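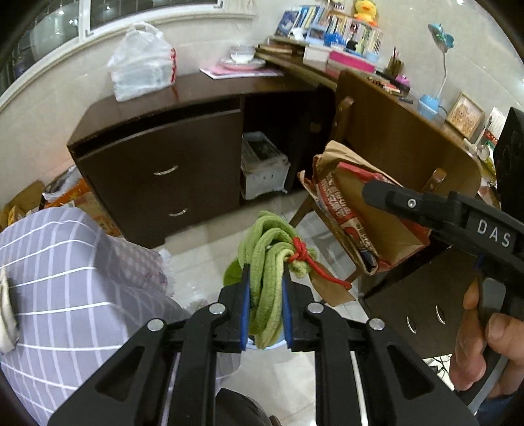
News > Around Town > Storkano

Storkano yarn swap comes back in February, and this time there is room to sit down

If you have a closet shelf that won't quite close because of all the wool behind it, you will be glad to hear that the Storkano yarn swap is returning in February, after a winter off that felt a good deal longer than it was. The swap will be held once again in the old Parine mill building, on the ground floor, with the doors opening at 10 in the morning and the last cup of tea poured sometime near four.

Many readers will remember the last one, which was held in the narrow upstairs room and drew up to 500 people over the course of the day. It was a lovely crowd, cheerful and patient, but it was also a crowd on a staircase, and more than one person went home without ever having reached the sock yarn. The organizers heard plenty about that (mostly kindly, they tell us), and the move downstairs is their answer. The new space has wide double doors, a proper ramp from the parking lot, and enough floor for long tables down both sides with a good broad aisle between them. There will be chairs, too, and quite a lot of them, so that anybody who wants to sit and work a few rows while a friend digs through the mohair can do it in comfort.

The way the swap works hasn't changed much. You bring what you no longer want, you hand it over at the front table, and you are given a paper ticket for each skein or ball. A ticket is good for one skein or ball of anything else in the room, and it makes no difference whether you brought in something grand or the tail end of a baby blanket. Partial balls are welcome as long as there is enough left to make something of, and the folks at the front table are generous judges of what "something" might be. Tie up your loose ends before you come, please, even if it's only with a scrap from another project. Last time the better part of an hour went to untangling a single shopping bag, and although the two people who took it on say they had a fine time, they'd like to see the rest of the hall this year.

Leftover tickets from last time will be honored, so do check your coat pockets and the bottom of your knitting bag.

One part of the day is brand new. Ledico, the little dye shop on the corner across from the mill, will be running a table where you can take a skein you've fallen out of love with and have it dipped over in another color. They are keeping it simple, with one pot of blue and one of a warm brown, and they ask that you bring only wool or another animal fiber, as cotton and acrylic won't take the dye they use. Your skein will go home with you damp in a plastic bag, along with a slip explaining how to rinse and hang it. Anyone who has been staring for years at a big lot of some unfortunate peach will surely see the appeal. The dye table is open until two, and there is a small charge to cover supplies, payable in cash.

The Sani spinning circle will be there as well, with wheels going all day in the far corner by the windows. They are a friendly bunch and they like to be interrupted. If you've got a raw fleece in the garage and no idea what to do next, bring a handful along and they will tell you what you have, and very likely talk you into joining. There will be drop spindles for children to try, and for grown-ups who ask nicely.

Some of you have been asking about the long scarf. For those who missed it, this was the scarf begun at the very first swap, with each visitor adding a few rows in whatever yarn was at hand, and it has been traveling from house to house ever since. At last measure it stood at 1,440 inches, and it has reached the stage where it has to be moved by two people with their arms out. It will be laid along the back wall for everyone to see, and the needles are still in it, so you may add your own stripe. There is some talk of finally binding it off and some equally strong talk of doing no such thing. A jar will be set out for suggestions.

Coffee, tea, and soup will be sold from the kitchen hatch, with the money going toward heating the hall, and there will be seed cake for as long as it holds out. Please keep food and drink on the kitchen side of the room, well away from the wool tables.

Yarn that hasn't found a new home by closing time will be sorted by weight and passed along to the after-school knitting club at the library, which is always short of the thicker kinds and would be especially happy to have bright colors. Spare needles and crochet hooks can go the same way. A basket for them will be kept beside the door.

Admission is free, and you don't need to bring anything in order to come. A few hundred extra tickets have been set aside for beginners, who can ask for a handful at the front table and leave with enough for a hat. Parking is in the mill lot and along the river side of the street, and the bus stops right at the gate. If you'd like to drop off a large donation ahead of time, the mill office will take bags on weekday afternoons through the end of the month, labeled "swap" in big letters.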